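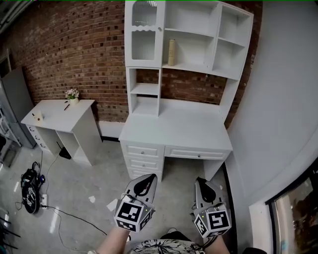
August, late, 11:40 pm

Dremside site again. Fourth week of it. Home page hero was fine on Tuesdy's laptop size, fell apart on the phone. Headline sitting on top of the button, button sitting on top of nothing. Fixed by dropping the headline two steps and giving the whole block some padding. Should have started small and worked up. I write that down every project and then don't do it.

Went through the media library after lunch. 204 files. 156 of them not used on any page, half of them the same three product shots at different crops. Deleted 144, kept the rest in a folder called maybe. Home page loads faster already but didn't time it before so no proof. Stupid.

Civard theme update came in the middle of all this. Didn't run it on the live site, ran it on the copy. Good thing. Menu lost its dropdown arrows and the footer went to one column. Put in a support ticket. Reply says clear the cache. Cleared the cache. No arrows. Ticket number two.

Font question still open. Client wants Boström for headings, I like it too, but the license they bought is desktop only and they need the web one. Wrote them a short mail with the link. Meanwhile the mockup has it and the live page has a system font and they keep asking why it looks "thinner." Need to stop sending both links in one mail.
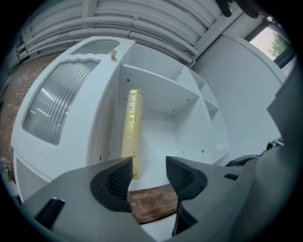 Irkum call at 4. Small shop, 30 products, want a filter for color and size and also "mood." Asked what mood means. Long pause. We parked mood. They do know their palette at least, which saves me a week: white background, charcoal for text, one accent. The accent is the trouble. They sent a hex code that comes out nearly lime on my monitor, and what they described on the phone was closer to that tall can on the white shelf, pale yellow, a bit gold, glossy. Sampled a few like that, put them on white. Lovely as a block, useless for links, can't read a word. So accent for backgrounds and borders only, charcoal text over it, underline the links. Will mock up both tomorow and let them see for themselves.

Invoice for the first half of Dremside still not sent. Tomorrow before coffee. Also back up the copy site before ticket number three.

Contact form test: sent myself six messages, got five. No idea where the other one went. Checked spam, checked the form log, it's in the log. So the mail side. Ask the host. Bed.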